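Lista de verificação de entrega: célula bimanual Motum para desembalagem de placas
Pacote em avaliação: Motum, configuração de dois braços, integração Lyimo
Inspeção: Inmaculada Requena
Revisão: Faraji Mutiso
Revisão da lista: 4

Âmbito. Verificação antes da aceitação provisória do pacote na linha de placas de expansão da Wotwood. Os itens marcados NC têm de ser fechados pela Lyimo antes da segunda visita, prevista para dezembro. A documentação elétrica do armário é tratada em lista própria.

1. Fixação e estrutura

1.1 Binário dos parafusos das flanges de punho: C. Marcas de tinta aplicadas pelo integrador.
1.2 Folga nas articulações com o braço travado: C.
1.3 Altura das bases em relação ao tampo: C, após ajuste. O valor do desenho não coincidia com o da montagem; prevalece o da montagem. Desenho a corrigir.
1.4 Identificação dos módulos de punho legível sem desmontagem: C com comentário. Etiquetas virada para cima nos dois lados, mas o número de série do lado esquerdo só se lê com o braço recolhido.

2. Manipulação do saco

2.1 Preensão do saco por ambas as garras: C.
2.2 Força de fecho configurável por receita: C. Três receitas carregadas, uma delas sem nome.
2.3 Película esticada entre as garras sobre a passagem caixa/grade: ver comentário.

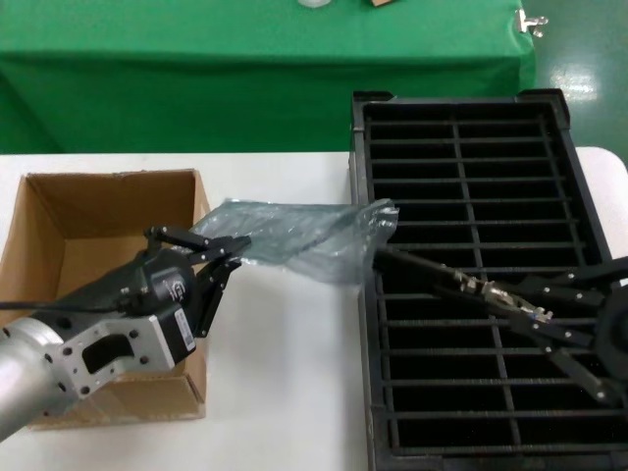
Página 2 de 4

Comentário a 2.3. Com a película presa dos dois lados, a extremidade direita fica pousada sobre o rebordo da grade. O procedimento da Lyimo pede o saco suspenso, sem contacto com a grade. Aceita-se o contacto para sacos vazios. Para sacos com placa, NC até haver nova trajetória.

2.4 Deteção de saco rasgado: NC. A função consta da proposta comercial e não está ativa no software instalado.
2.5 Repetição do ciclo: 38 ciclos executados, 2 paragens. Ambas por perda de preensão do lado esquerdo. Registos exportados e entregues a F. Mutiso.
2.6 Descarte do saco: C com comentário. O ponto de largada está programado como coordenada fixa. Se a caixa for deslocada, o saco cai fora. Recomenda-se batente no tampo.

3. Cablagem

3.1 Raio de curvatura dos cabos de punho: C.
3.2 Cabos fora do volume de trabalho em toda a trajetória: NC.
3.3 Conectores com retenção mecânica: C.
3.4 Passagem de cabos no armário: não inspecionada, fora do âmbito. 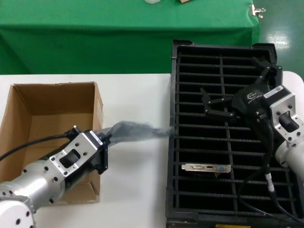 A não conformidade 3.2 é a mais relevante desta visita e condiciona a aceitação. O manual do pacote exige que nenhum cabo entre na zona de colocação, e o esquema de encaminhamento aprovado previa fixação ao longo do braço. No lado direito, os cabos pretos pendem do corpo da garra e ficam sobre a grade. O risco é o arrasto de peças já colocadas: o suporte metálico da placa, com as saídas DVI, HDMI e VGA, está deitado sobre as ripas e não tem qualquer retenção prevista no procedimento. Do lado esquerdo o cabo passa por cima da caixa de cartão, o que obriga a limitar a altura das caixas admitidas. A Lyimo propôs abraçadeiras. A Wotwood pede manga e braço de suporte, conforme a proposta inicial.

4. Segurança

4.1 Paragem de emergência, atuação a partir das duas posições de operador: C.
4.2 Rearme apenas por ação manual: C.
4.3 Velocidade reduzida em modo de ensino: C.
4.4 Comportamento das garras em corte de energia: C com comentário. Mantêm a preensão. O manual em português diz o contrário; a versão inglesa está correta.
4.5 Proteção ESD dos dedos da garra: pendente. Falta o certificado do fornecedor Tristine. Sem esse documento não se manipulam placas de produção.

5. Formação e documentação

5.1 Manual de operação entregue: C.
5.2 Lista de peças de desgaste com prazos: NC. Lista entregue sem prazos.
5.3 Formação de operadores: 12 horas contratadas, por agendar.

Resultado: aceitação provisória não concedida. Itens a fechar: 2.3 (sacos com placa), 2.4, 3.2, 4.5, 5.2.

Nota de F. Mutiso: o item 2.4 pode ser fechado por aditamento contratual, se a Lyimo retirar a função e rever o preço. Os restantes exigem nova verificação no local.

C = conforme; NC = não conforme.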